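Le rangement vertical, ou l'art de tout accrocher

On me vante depuis des mois les mérites du panneau à logements. Chaque chose a sa case, chaque case est vissée au mur ou à l'établi, et la main n'a plus qu'à se tendre. J'ai lu les catalogues, j'ai vu les ateliers repeints en gris clair, j'ai même payé 63 euros une série de supports Romanar qui dorment dans un tiroir. Je demande à être convaincu. Je ne le suis pas.

Commençons par ce qui me gêne le plus, la promesse de temps gagné. Le calcul est toujours le même : tant de secondes perdues à fouiller dans une boîte, multipliées par tant de gestes, et l'on arrive à des semaines entières rendues à l'humanité. Chez Bradia, où j'ai passé quelques journées à regarder réparer des cartes et des petits boîtiers, on m'a sorti un chiffre de 335 heures par an. Pour l'atelier entier ? Par personne ? La feuille ne le disait pas, et celui qui me la tendait non plus. Personne n'avait compté les heures passées à dessiner les supports, à les imprimer, à les reprendre au cutter quand la pièce refuse d'entrer.

Il faut voir comment ces panneaux naissent. Quelqu'un mesure un composant, modélise un logement, l'imprime, constate qu'il manque un demi-millimètre, recommence. Au troisième essai la pièce tient. On est content, on en fait d'autres. Puis le fournisseur change la forme d'un loquet et l'on se retrouve avec une rangée de petites niches parfaitement ajustées à un objet qui n'est plus vendu. Iñaki Campos, qui a monté presque tous les supports de l'atelier, hausse les épaules : « On réimprime. » Oui, on réimprime. Je garde pour ma part de vieilles boîtes à biscuits qui ont accepté sans protester tout ce que j'y ai jeté en 16 ans.

Selamawit Araya me répond que je confonds stockage et présentation, et je lui accorde qu'elle a en partie raison. Un logement ajusté ne sert pas seulement à garder une pièce. Il la présente toujours dans le même sens, à la même hauteur, et pour un travail répétitif cela compte. Quand il faut prendre et remettre la même barrette 30 fois dans l'après-midi, le fouillis fatigue. Je l'ai fait, j'ai fatigué. Mais combien d'entre nous font ce travail-là ? Le bricoleur qui change un disque dur tous les trois ans n'a pas besoin d'un mur de fentes. Il a besoin d'une étiquette et d'un sachet.

Il y a aussi la question du vide, dont les catalogues ne parlent guère. Un tiroir à moitié plein reste un tiroir. Un panneau à moitié plein a l'air d'un reproche, et l'on finit par acheter de quoi le remplir.
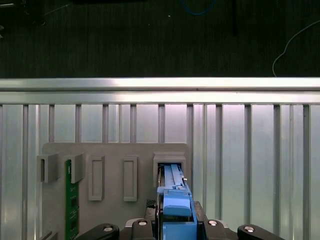 ATELIER ET RANGEMENT

Prenez un panneau gris de ce genre, avec ses logements de la même matière. Un étroit circuit imprimé vert d'un côté, un composant en plastique bleu de l'autre, enfoncé dans un boîtier à rebord épais, et entre les deux, deux cadres sans rien dedans. J'admets que c'est joli. Les nervures bleues se repèrent tout de suite sur le gris, et pour qui cherche cette pièce-là, l'argument est sérieux. Reste que ces deux cadres attendent quelque chose de précis, d'une largeur donnée, et qu'on n'y posera ni un tournevis ni un rouleau de ruban.

Voilà ce que je reproche au fond à cette mode – car c'en est une. Elle suppose que l'on sait déjà ce que l'on aura à ranger. Or un atelier vivant reçoit sans cesse des choses imprévues, un câble sans nom, un capot dépareillé, et c'est leur sort qui décide de l'état de l'établi le soir venu. Chez Bradia, elles finissaient dans un carton, posé par terre, au pied du panneau.

Je veux bien revoir mon jugement. Araya m'a promis de me montrer en mai une version à rails, où les supports coulissent et se remplacent sans outil. Si le carton a disparu d'ici là, je ressortirai mes Romanar du tiroir.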